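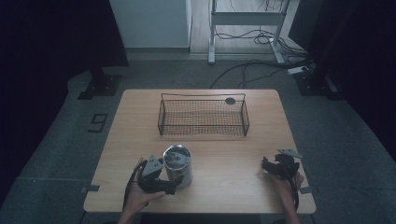 Chapter 5
Tins, Baskets and the Art of Putting Things Away

My first paid job was stacking shelves at a grocery shop in Zullville, and I was terrible at it. I could lift a carton and I could read a label, so I figured I had the whole thing covered. Then my supervisor, Rekha Bhat, walked down my aisle, pulled one tin of tomatoes off the shelf and watched the three behind it roll onto the lino. She didn't say a word. She just handed me the tin and went off to have her cuppa (I still think of her every time I open my pantry).

By now you've worked through surfaces and shelving, and you should have a pretty fair idea of how to measure up a cupboard. In this chapter we finally get to put something in it! We'll start with the humble metal can, because it's one of the friendliest objects you'll ever store. It stands up by itself, it doesn't mind being handled, and most cans of the same size will sit happily on top of each other. We'll then move on to open baskets, and wire mesh ones in particular, which I'm a bit mad about.

Why wire mesh? Well, you can see what's in it from the side. Crumbs fall through instead of building up in the corners, and you can give the whole thing a rinse in the laundry tub and leave it on the back step. The drawback is that small things go wandering. A loose jar lid or a coin will slide to one end and lean against the mesh, and thin items like skewers poke straight out through the grid. I line mine with a tea towel when I'm storing anything fiddly, and I leave them bare for cans.

A word on shape before we get going. Cans are round and most baskets are rectangular, so you're always going to have gaps. Students often try to fix this by jamming in one more can on an angle. Please don't! An angled can takes up more room than it saves, and it's a nuisance to get out again. Leave the gaps, or use them for sachets and stock cubes.

You'll also need to think about weight. In August I helped the Gowda Street community kitchen reorganise its dry store, and we shifted 672 cans in one afternoon. Some clever person had packed the big baskets right to the rim. They looked marvellous and you could barely get them off the bench. We ended up splitting the lot into 53 smaller baskets, which any of the regulars could carry with two hands, and my back was very grateful.

What you'll need for this chapter

A clear table at a comfortable standing height
One rectangular basket, wire or plastic
A few cans of different sizes, full and unopened
A tape measure and your storage journal

Key terms

Footprint: the area an object covers when it's standing on its base.
Facing: the side of an item that points towards the person using the shelf.
Dead space: room inside a container that can't be used by the items you're storing.

5.1 Picking up and setting down

Let's begin with the hands. Clear the table, put your basket towards the back and stand one can near the front on your left. Take hold of it around the body, a little above the middle, and keep your fingers off the lid. Lift it higher than the rim of the basket before you move it across, then lower it straight down until you feel the base touch. Now do it again with the other hand. If you're anything like me, one side will feel quite clumsy, so jot down which one in your journal and we'll come back to it in 5.2.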